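Plernden has a release window, everybody. The window is "September." They did not say which one.

For anyone new: Plernden is the farming-and-ghosts game from Carnasetti, first shown when my nephew was in kindergarten. He shaves now.

The new trailer is two minutes long. Ninety seconds of that is fog. Very good fog, I'd play a game about it, but I did pay extra for internet this month.

What we learned from the other thirty seconds: there's a boat, the boat has a lantern, and the goat from the first demo has been redesigned so it looks less like it knows something. I want the old goat back.

Ruth Inga went through it one still at a time on her stream Saturday and thinks the lighthouse in the last shot is the one from Urura. If she's right, the two games share a map and I have to go finish Urura. I stopped at the eel. You all know the eel.

Current save file on Urura: 1399 turnips, no eel progress.

People keep asking if turnips carry over. Segundo Mamani, who does the community posts for Carnasetti, answered this with a single turnip emoji and logged off for the weekend. There is now a 1214-reply thread about the emoji.

I've read more of that thread than I'd like to say. One camp thinks it means yes. Another camp thinks the leaves are pointing the wrong way for a yes. 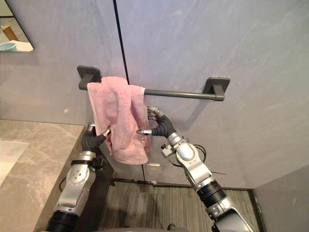

Anyway, the preorder stuff. Standard edition is the game. Deluxe is the game plus a hat for the goat. Then there's the Keeper's Edition, limited to 3000 copies, with a cloth map, a tin lantern and "a letter from Edith."

Edith would be Edith Grajales, the writer. I asked if it's a letter from her or from a character also called Edith and got told it was "in the spirit of both."

I ordered the Keeper's Edition. Please don't write in.

Bigger worry for me is the combat. The first demo had none, you just closed the gate at night and hoped. The trailer has a guy swinging a rake at something. Noemi Gallagher says that's only a cutscene. I'd like it in writing.

I don't need a rake skill tree. I have a job.

Music sounds great though. Yesenia Usuga is back, and there's a bit with an accordion around the boat part that I've now played enough times that my downstairs neighbor hummed it at me by the mailboxes.

Someone asked how it compares with Nwachukwu. Nwachukwu came out, so it's ahead there. It also let you rename the dog whenever you wanted, and I've heard nothing from Carnasetti on goat naming. Zero words.

Update: they've posted that there are "over 1000 kinds of weather." I have lived through maybe six.

Update again: fog counts as several of them.

OK, back to the eel. If I go quiet it's going badly. I've got forty minutes before work and a net I don't really know how to use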